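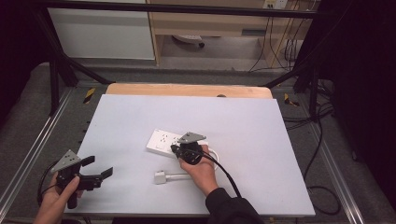 Wenche Kvam said the kit cost too much, and she said it before she had taken her coat off. Six hundred and eighty-five a month for two hand grippers and a login, she said, and Bredeck would let you have theirs for 269.

Ishida told her that Bredeck charged for support by the call.

"Then don't call them," she said.

He had the Ramov contract open on the desk. The trial ran out on Saturday, and Durkell wanted a yes or a no before then. Durkell sold the thing well. He had driven up twice, and both times he had talked about hours -- how many hours of handling a person could record in a week, how quickly a robot could be taught from them. Plugs, switches, cables. The small fiddly jobs the workshop had never managed to hand over to a machine.

Ishida had done most of the recording himself. You held a gripper in each hand and did the job slowly, and then you did it again. By the second week his thumbs ached in the evenings. He had started picking up his fork the same way, from above, with a little pause before he closed his fingers. His daughter had noticed.

"Does it work?" Wenche asked.

"It's all right with plugs. It's poor with cables."

"How poor?"

"It drops them. Durkell says it wants more hours."

"Your hours."

"Mine, yes."

She sat down and read the contract through, all 6 pages, with her finger under the lines. There was a clause near the end about who kept the recordings. She read that one aloud. Ramov kept them, whether the customer stayed or left.

"So they'd have your hands," she said.

"They've got them already."

She turned back to the first page and asked him for a pen. Ishida found one in the drawer and held it out to her, from above, and waited a moment before he let go.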